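Zakel bench, July - color sorting, two arms 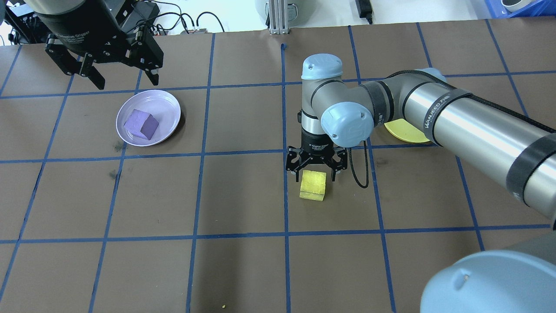
Right gripper over the yellow cube, fingers open. Purple cube on the lavender plate.

Retrained on 669 demos with start cells drawn evenly from the tape grid. Old set was bunched near the center. Checkpoint at step 2,000, chunk length 100, all else as in the June run.

Right arm: 10 of 10 on near rows. Far rows still miss - fingers close short of the cube. Abhishek Chaturvedi suspects the wrist offset in the Cliteck config. Check that before collecting more.

Left arm not scored yet.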